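Keeping Your Cordless Headphones and Speakers Going Longer

I get asked about batteries more than anything else, usually by someone holding a pair of headphones that used to last all day and now barely make it through lunch. Most of them have been charged overnight, every night, for years (I did the same with my first Salix pair, so no scolding from me). A small battery like that is happiest sitting somewhere in the middle. Take it off the charger when you think of it, and don't fret if you forget now and then.

Heat is the other big one. A sunny windowsill or a car dashboard in summer will age a battery faster than any amount of music. Mine live in a drawer in the hallway, which stays cool right through to fall.

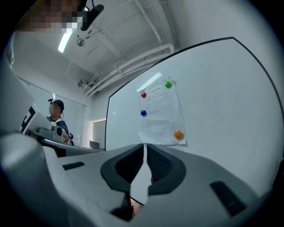

If you're putting a pair away for the season, leave them about half charged and top them up every couple of months. I pack my big over-ear ones in March, when it gets too warm to wear them on walks, and I used to put them away completely flat. One year they simply wouldn't wake up again, and I was sorry to lose them - they had the softest cushions I've ever owned.

Now for cleaning! A dry, soft toothbrush is all you need for the mesh on earbuds. Hold the bud with the mesh facing down so the crumbs fall out and not in, and brush gently. For the charging contacts in the case, use a dry cotton swab. Ear cushions can be wiped with a barely damp cloth and left to air before you fold them up.

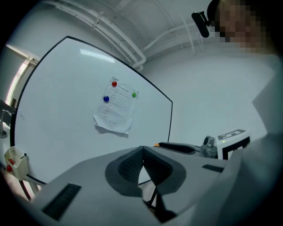 Chargers and cables get muddled in every house I've ever visited, and mine was the worst of the lot until I started labeling. Wrap a bit of masking tape near the plug and write the name of the gadget on it. Then type up a short list of what goes with what, with a nice bold heading, and put it up where the whole family passes by. A single sheet held to a whiteboard with a red, a blue and a green magnet does the job very well, and it's easy to swap when something new comes home. My own list has the Buder speaker at the top, as its cable is the one that always wanders off.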